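Student Project Report: Grasp Approach Planning for a Two-Handed Humanoid
Submitted 14 Jun 2020

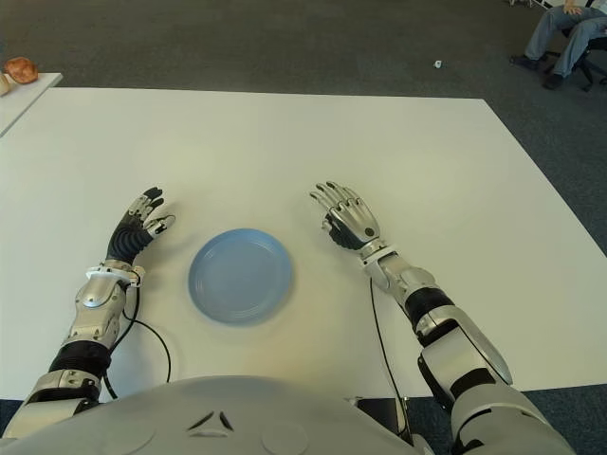 Sania asked at the midterm review why the planner needed two hands at all, when a plate can be pinched at the rim by one. The same remark came back in the written feedback: a single-arm baseline should be run first, and the two-handed planner judged against it. Section 3 does this.

1. Task

The robot stands at a white table with a light blue plate in front of it. The software must bring both hands to a pre-grasp pose on either side of the plate, close on the rim, and lift without tilting. This report covers the pre-grasp and closing stages. Lifting was left to the existing trajectory code.

2. Software

The work is split into three processes. Clalter is the perception node. It fits an ellipse to the plate rim in the head camera view and projects it onto the table plane. Negri is the planner. It takes the rim estimate and returns a pair of wrist poses and a joint path for each arm. Mament is the logging and replay tool, which we wrote because the stock logger dropped hand joint states whenever the camera stream was on.

Clalter assumes the table height is known. This was measured once and stored in a config file. An early version estimated the height from the image on every cycle, but the estimate drifted near the front of the table, where the shading changes, and the wrist targets moved with it. Fixing the height removed the drift and made the node simpler.

Negri samples candidate wrist poses on a circle slightly larger than the rim. Each candidate is checked for reach, for collision with the table and for distance from the torso. The left and right candidates are then paired, and the pair with the lowest combined joint travel is kept. The sampler is limited to 3,000 candidates per request. Raising the limit gave longer planning times and no better paths.

The wrist cables caused more trouble than the arms. They hang down to the table in a loop and are not in the robot model. We added a capsule below each wrist to stand in for the cable. The capsule is crude and rejects some poses that would be safe, but without it the planner swept a cable across the plate in simulation.

3. Results

The single-arm baseline was run for 12 trials and the two-handed planner for 29. The numbers differ because the baseline was stopped early: the plate rotated in the fingers on closing in most trials, and we did not want to drop it. The two-handed planner reached a valid pre-grasp in all but two trials. Both failures had the plate placed too close to the torso, where no elbow pose cleared the shell.

Median planning time was 303 ms per request, measured from rim estimate to joint path. Most of this is collision checking.

Closing is less reliable. The thumbs touch the rim before the fingers do, and if one thumb arrives early the plate slides toward the other hand. Negri now time-scales the two arms so they finish together, but the finger controllers run on their own clock and the remaining offset is not corrected.

4. Known problems

The rim fit fails when a hand covers more than half of the plate. Clalter then repeats its last estimate and raises a flag, which Negri currently ignores.

Replay in Mament does not restore the random seed, so a logged plan can be viewed but not regenerated. The seed field is already in the log header and needs to be read back at start-up.

The cable capsule should be replaced with a sagging curve model. A branch with this change was started and does not build yet.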